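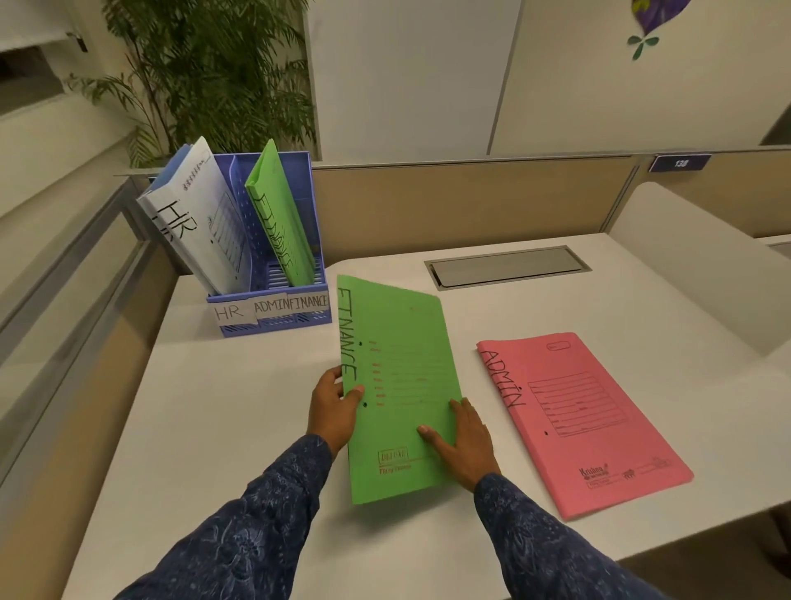 家の書類の整理、年度で分ける?用途で分ける?

掲示板内を検索 キーワードを入力 検索 詳細条件

1 名前:北窓
自宅で翻訳の仕事をしています。紙の書類が増えすぎたので、置き方を一から決め直しているところです。
今は紙フォルダーに FINANCE と ADMIN のように手書きして、用途で分けています。ただ、確定申告の前になると結局その年の分だけ抜き出すことになり、二度手間に感じます。年度別にしている方、使い勝手はどうですか。

2 名前:kamidana
年度別です。箱に年を書いて、その年の紙は全部そこへ入れます。分類はしません。
探すのは年に何回もないので、これで困ったことがありません。

3 名前:もぐら通信
>>2
それは保険証券や賃貸契約書も年の箱に入るんですか。うちは前にそれをやって、更新のときに何年の箱かわからず、全部開けました。
続いている契約は用途別、終わった取引は年度別がいいと思います。

4 名前:kamidana
>>3
契約書は契約した年の箱です。いつ契約したかは覚えているので。
忘れる人には向かないかもしれません。

5 名前:ハトムギ
個人事業なら領収書と請求書は保存期間があるので、年度でまとめておかないと捨てる時期がわからなくなりますよ。用途別のまま十年近く置いたら、混ざったものを仕分けるのに連休がつぶれました。

6 名前:Ok-hee Noh
フォルダーの色は使っていますか。私は色を用途、見出しの数字を年にしています。お金関係は緑、役所や事務の手続きは桃色です。
横書きで上に書くと棚に立てたとき見えないので、左端に縦に書いています。マーカーは太めのほうが読めます。

7 名前:もぐら通信
>>6
色分けは一人なら便利ですが、家族がいると覚えてもらえません。うちは色をやめて文字だけにしました。

8 名前:北窓
返信ありがとうございます。色は何となく選んでいただけで、決まりはありませんでした。
契約書は数が少ないので、用途別のままにします。領収書は年度別にしてみます。
もう一つ質問です。Grivitz のスキャナーを使っている方はいますか。紙を減らせるなら検討したいです。

9 名前:ハトムギ
持っています。一度に100枚は入りませんが、家で使うには足ります。
去年の9月に取り込んだ分が1474ページありました。ファイル名をつけるのが一番面倒で、途中から日付と相手先だけにしました。
取り込んだからといって、すぐ紙を捨てていいとは限りません。種類ごとに税務署か税理士に確認してください。

10 名前:kamidana
スキャンはいらないと思います。箱なら3000円もかかりません。見返さない紙に手間をかける理由がわからない。

11 名前:ハトムギ
>>10
置き場所があるならそれでいいです。うちは収納が一間しかないので事情が違います。

12 名前:すずめ堂
横から失礼します。二つ穴のフォルダーは、綴じると途中の紙を抜くのが大変になりませんか。年度の途中は挟むだけにして、申告が済んでから綴じています。
綴じ具は Plisanard のものを使っていますが、厚くなると閉じにくいです。

13 名前:Ok-hee Noh
>>12
同じです。綴じるのは年が終わってからです。未処理のものは別のフォルダーに入れて、月末に移します。月末にやらないと二か月分たまります。

14 名前:北窓
今日、領収書だけ年ごとに分け直しました。古い家電の説明書が43冊出てきて、そちらのほうが場所を取っていました。説明書はどうしていますか。

15 名前:もぐら通信
本体がもうないものは捨てます。残りはメーカーのサイトで読めるか確認して、読めれば捨てます。保証書だけは残します。購入時のレシートを保証書にホチキスで留めておくと、修理のとき探さずに済みます。

16 名前:kamidana
説明書も買った年の箱に入れています。

最終更新日:2019年8月19日

お問い合わせ | © Finstead 暮らしの掲示板 | ページの先頭へ戻る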